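Do you need a special rubber for a whiteboard?

I've been doubtful about whiteboard accessories for a while now. The board itself I can live with. It's the extras that get me: the sprays, the cloths, the magnetic caddies, and now the shaped rubber, which the Penora catalogue would have you believe is a precision instrument.

Anca Bălan swears by hers. She says an ordinary bit of kitchen roll leaves a grey haze and ruins the surface in the long run. Maybe. I've used kitchen roll on mine for two years and it looks like a whiteboard. The haze she means comes off with a damp cloth, and the damp cloth was free.

What I will grant is that a small board is better than a large one. You can lay it flat on a table, turn it whichever way suits your arm, and there's less of it to keep clean. I was told the bigger Dralitz one would "grow with me". It would have grown over the light switch.

The rounded corners are sensible too, if you've ever caught a hip on the other sort. I still wouldn't pay extra for them.

A small red thing on a white board with a thin black edge, and then a pale, plain surface:

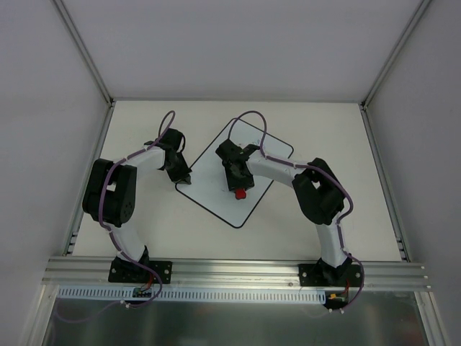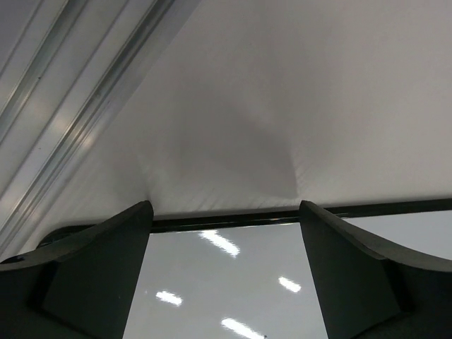 What I'd buy instead

Two decent pens and a cloth. Store the pens lying down, wipe the board on a Sunday, and ignore anything sold as a "system". If Anca's board outlasts mine I'll say so on this blog.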